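Chapter 7
Finding an Edge: Perception for Soft Things

Most of what you have read so far in this book dealt with objects that keep their shape. A mug seen from behind is still a mug, and the pose software we built in Chapter 4 could rely on that. Cloth is a good deal less obliging, and I should like you to be patient with it (and with yourself) over the next few sections.

Our running example is Plirier, a small open planner for folding garments. At any moment it has to choose a pinch point - a place where two narrow jaw tips can close on an edge and take hold of the cloth.
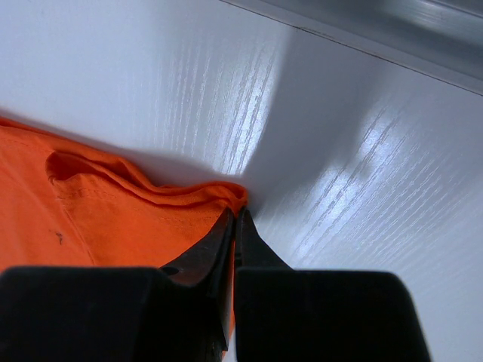 7.1 What the close view gives us

A wrist camera is generous with detail. Seams, creases and the shadow inside a fold all show up well, and Plirier's edge finder, Dosura, makes good use of them. It also has to cope with glare from a shiny tabletop, where bright streaks of grain can look very much like the border of something. 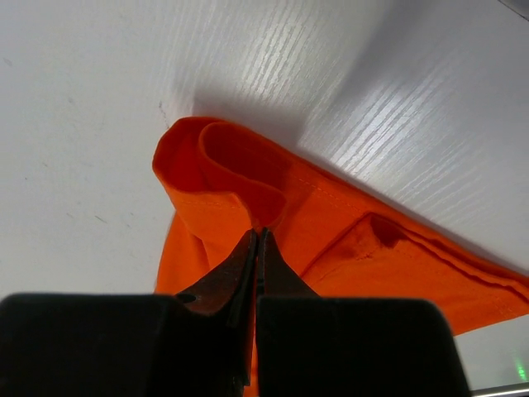
7.2 What the wide view gives us

Close up, a hem and a rolled fold can be maddeningly alike, and the software needs to know which part of the shirt it is looking at. For that we turn to the fixed camera, which takes in the collar, the lower hem and both arms together.

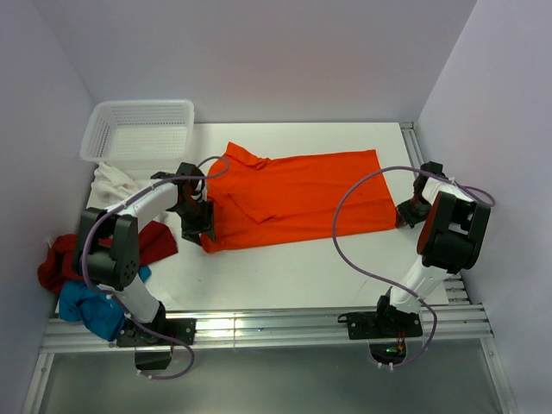
The two views must then be brought into agreement, and this is where most beginners come unstuck. Each camera reports positions in its own coordinates, and the wrist camera's change every time the arm moves. We shall work through the transforms slowly, first on paper and then in code, using a practice set of 1192 paired views. Do keep a pencil handy, and look back at page 44 if the notation has gone a little rusty.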